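Our block picking project, week by week

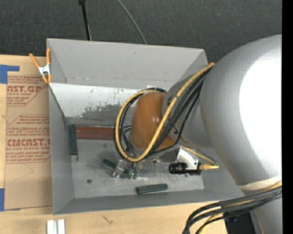
The arm over the grey bin, with the green blocks and the long red-brown one.

I promised in my last post that I would write something about our student project, and then August came and I did not write anything. So now I try to tell it in order, although it did not happen in a very orderly way.

The project is called Dranirgate. Please do not ask me what it means. The name was chosen before I joined the group, and when I asked, I got three different explanations. The task is easy to say: a robot arm must take blocks out of a bin, one after another, and put them in a place we decide. A small child does this without thinking. We have one term for it, and a room in Senden which we can use in the evenings until 22:00.

I come from Vietnam and I study here for the second year. At home I was in a robot club too, but there we built small cars that follow a line, so an arm of this size was new for me. In the first weeks I was mostly afraid of it. I stood with my hand near the stop button and moved everything at the lowest speed. Now I use a higher speed, but my hand is still near the button.

Our software is divided into two parts. The first part is named Cara and it looks at the camera picture and decides where a block is and in which direction it lies. The second part is named Vương, which was my suggestion, and it plans how the arm goes there. I was happy that the others accepted a Vietnamese name, even if in the code we must write it without the marks, and then it looks a little naked to me.

The difficult thing in our bin is the walls. When a block lies free on the floor, like the green one near the front wall, the fingers have space on both sides and the planning is not hard. But when a block is pressed against a wall, there is no space for the second finger. The red-brown block is the worst. It is long, and it likes to lie along the bottom of the sloping side. For this situation we made a special movement: the arm first pushes the block a little away from the wall, and only after this it tries to grasp. The green one at the left wall needs the same treatment in the other direction.

The dark green colour also gave us work. The blocks have a rough, dark surface, and the bin is grey with many scratches and worn places. In the beginning Cara was very sure that a dark patch on the metal was a block, and the arm went down politely to grasp nothing. We collected 1,000 pictures and marked the blocks by hand, which took many evenings and a lot of tea. It was better, but not good. Then we went up to 3,000 pictures and changed the lamp, and since then the dark patches are left in peace. I cannot say which of the two changes helped more, because we made them in the same week. Our supervisor was not pleased with this, and he is right.

The fingers are another subject. The clear ones are nice because they hide less from the camera, but they reflect the light, and a reflection moves when the arm moves. The green-tinted tips do it a little less, I think. I would like to measure this properly before I write more.

Then there are the cables. On my first drawing of the arm there were no cables at all. In reality there is a thick yellow one and a whole family of black ones, and all of them want to be exactly where the wrist wants to turn. We had to forbid some rotations in Vương for this reason. It makes the planning slower, and for some positions of a block the arm takes a long way round which looks quite silly – but the cables stay whole.

In the last long test we made 598 attempts. I will put the results in a separate post when we have looked at them together, so I only mention one thing: 17 times the program stopped completely and somebody had to start it again. Most of these stops came from the same mistake in my own part, a waiting time that was too short. I have corrected it now and I must repeat the test.

Next I want to try with more blocks lying over each other. I also want to learn how to write shorter posts. If you have worked with blocks near a wall and you know a better trick than pushing, please write it in the comments, I read all of them.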